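Notebook, June, afternoon

Plirik reader, page turn and text reflow. Continued from the last entry.

I loaded again the long novel file, the one with many footnotes, because the short stories did not show the problem. With font size 2 everything is fine. When I go to the largest size, the footnote mark jumps to the next line and leaves its word alone. I turned 200 pages by hand and wrote down each bad one, 33 in total. Most of them are in chapters where the author uses long dialogue, I don't know yet why.

Natnael Mamo asked for the same file on the older Bernano build. I did it before lunch and the marks stay in place there. So the fault came in with the new line breaking, or with the hyphenation list we took at the same time. To check: put back the old list only.

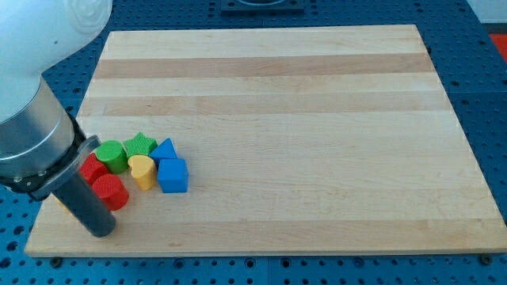 Gadisa Beyene wrote in the margin that the hyphenation list cannot be guilty, as he had it switched off in his copy and still saw the marks jump, though less often. He would look first at the space before the mark, which some publishers put in and some do not.

I opened the source of five bad pages. Four have this space, one has not. Not clean, but it is a direction.

Also the battery: after about 10 hours of reading with the light on, it showed still half. I do not trust this number. Ask Danish for the other charger.

Next: remove the space in one chapter, turn the same pages again.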